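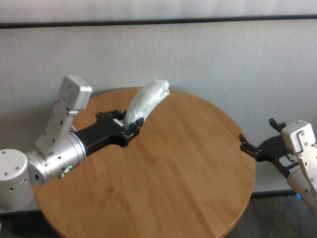

Stop Building Robots for the Demo

March 30, 2020

Quick one tonight, the epoxy is setting and I have to go back and check it.

I want to argue for the boring grip. The pick up, hold, hand over, put down. Plastic wrap, round table, two arms. I have spent most of the winter on this and people who come by the shop keep asking when it's going to do something. It is doing something. It's holding a crumpled thing in a milky plastic wrapper near one end, with the rest sticking out past the fingers, and if you think that's nothing, try it with a gripper you made yourself.

Background, for those who don't read the shop list. Our place is called Wokum, it's a shared workshop over a tile store, we split the rent and fight over the drill press. My project there is Clondance. Two arms, two parallel grippers, a table. The name made sense at one in the morning. The whole idea was that one arm picks up and the other takes it, like passing the salt. No wheels, no face, no voice.

Now the opinion part.

Home builders copy the wrong thing. We watch the big lab videos and copy the ending. The backflip, the pancake, the folded shirt. Then we spend 4 months scripting one move with one object in one exact spot, film it, post it, and take the whole thing apart for the next project. I did this. My first build poured a drink. One cup, one bottle, tape marks on the bench. Move the cup the width of a thumb and it poured a drink on the bench. I got a lot of nice comments on that video and learned close to nothing from it.

Soft wrapped stuff fixes that, as a habit I mean. You can't script it. The wrapper is never the same shape twice. It folds where it wants. It's shiny in spots and milky in others, so the camera hates it. Squeeze by position and you either crush it or drop it. Squeeze by force and you find out how bad your force reading really is. Mine was terrible! I'd been trusting motor current like it was a bathroom scale.

So here is what I think a home project should be judged on. Can you put the thing down anywhere within reach, any way around, and walk off. That's the test. If you have to stay there nudging it, what you built is a puppet. Fine, puppets are fun, but call it that.

I keep a log. 1000 grips with the left arm before I let myself write one line of handover code. People at Wokum thought this was nuts, one guy said it was like practicing holding a tennis racket. Well, yes. Tennis players do that. By the end I knew which wrinkles slip and which don't, and that gripping near the end is worse than the middle for swing but way better for leaving room for the second hand. Never would of guessed that from a simulator. I had the fingers going for dead center for weeks because it looked right.

The other arm is the harder half and gets less attention. It has to come in open and wait. Waiting is a skill for a machine, most hobby code is bad at it – everything is move, move, move, done. When both arms are live the free one wants to drift, or it opens too wide, or it arrives early and bumps. I rewrote the wait routine 4 times. Still don't love it.

About money, because somebody always brings it up. Yes arms cost. Not everybody has them and I'm not going to pretend this is a cardboard and hobby servo kind of build. But I've seen people put 2000 dollars into a shell and a light strip and then run fingers with no pads on them. The Polák forum is full of this. Beautiful housings, gripper bolted on in the last week. If you have a fixed budget, put it in the fingers first, then the wrist, then whatever's left. The thing can be ugly. The only part that ever touches the world is the last two inches.

And the table. I get asked why not a proper fixture with slots and a foam bed. Because my kitchen doesn't have slots and a foam bed. I like a plain wood top. Grain, glare, a round edge so there's no handy corner to line up on. If your robot needs the corner you'll find out that day instead of at somebody's house.

The pushback I get, mostly from the Jistero crowd (they do the September show, good people, loud) is that boring doesn't bring in new members. Nobody signs up for a workshop because a machine held a wrapper. Maybe. I'd say the folks who sign up for the backflip are gone once they see how long the backflip takes. The ones who stood and watched mine grip, let go, regrip, and asked what the fingertips were made of – those are the people still around. Small group but they sweep up after themselves.

I'm not against showing off. I'd just like the showing off to come last, and to be honest about how many tries. Put your miss count in the video title. I'd watch every one of those. I'd rather see a forty minute tape of misses with somebody muttering behind the camera then another slick clip with music on it.

Anyway. Next for me is the handover with the lights changed, and after that different wrappers, the crinkly kind, which I'm dreading. Log goes up on the shop page when I get the columns cleaned up. If you've got a wait routine that doesn't drift please send it, I'll trade you fingertip molds.

Epoxy.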